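Visited a robotics open day and came away unsure what I saw. Is this normal?

Posted by Dorian Gaillard in Workshops & Automation

I run a small commercial laundry (mostly restaurant linen and a couple of gyms) and got invited to an open day at Voria in September. The invitation said "see laundry handling automated." I drove 120 miles for it. They had five stations set up and I spent most of my time at the one with the mesh bags, as that is the job I would pay somebody to take off my hands.

What I saw was a person holding a black gripper in each hand, working on a mesh bag on a table. No robot arm. I asked when the robot part started and the guy said this was the robot part, "the data side of it." Then he handed me a brochure that says the system will sort and bag 40 items an hour. My slowest employee does better than that with a sandwich in one hand.

So am I being sold something that doesn't exist yet? They want a $2,000 deposit to hold a place in the pilot. I don't mind being early, I mind being a fool. Has anyone dealt with these people or with a similar outfit?

3 replies

Iresha Munshi
Member, Borkwood

You weren't tricked about the grippers, at least. Hand-held grippers with cables running off them are a common way to record how a person does a task. The recordings are used to train the software, and later a robot with the same kind of gripper tries to do the job. I went to a similar day at Nanow last spring and the table there looked a lot like what you describe.
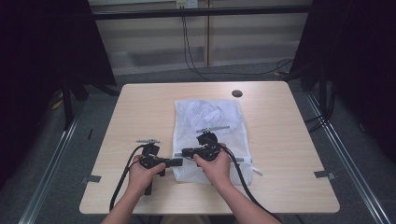
What you need to ask Voria, in writing:

1. Can I watch an arm do my task, start to finish, with my bags? Bring your own. Theirs was a clean white mesh one with a small zipper pull, lying almost flat. Mine come in knotted, with the pull stuck inside.

2. How many tries did it take? At Nanow I saw a very nice video, and when I asked how many takes they had shot, the presenter went to find a colleague and I never saw either one again.

3. Who fixes it when it drops something? If the answer is "your staff," take that off the savings they quote you.

4. What does the 40 an hour include? A flat bag picked up from a bare table is a different job from one pulled out of a full cart. Get the starting condition spelled out, and ask if that number was measured or is a target.

5. Is the deposit refundable, and by what date? If they won't put a date on it, keep your money.

I would not call it a scam. I would call it a research project with a sales department, and you should decide if you want to help fund one of those. I didn't.

Majdi Hattar
New member

its all like this now. my cousin paid for a folding machine from Haddad and it folds towels ok but only if you feed them in straight so you still need a guy standing there. dont pay deposits

Elfriede Kasten
Member

I'll disagree a little with Iresha. The zipper is the part worth asking about, more than the speed. Picking up a mesh bag is one thing. Finding a little pull, holding the fabric still with the other side and running it closed without catching the net is where I'd expect trouble, and a salesperson will happily skip it if you let them. Ask them to open and close the same bag several times while you stand there. Don't accept "we have that working in the lab" if you are already in the lab.

Also, Dorian, did they let you try the grippers yourself? I would ask. If you can't close your own bag with them after a bit of practice, I would want to know how they expect the machine to learn it.

Dorian Gaillard
(original poster)

Thanks. I did not get to try them, and now I'm annoyed I didn't ask. I emailed Iresha's list to Randa Jaber, who sent me the invitation. She wrote back that the 40 is "a projected figure" and that an arm demo with customer bags can be "discussed after onboarding." Onboarding is the deposit. I told her I'll bring the bags whenever they have an arm to show me, and the check stays here until then.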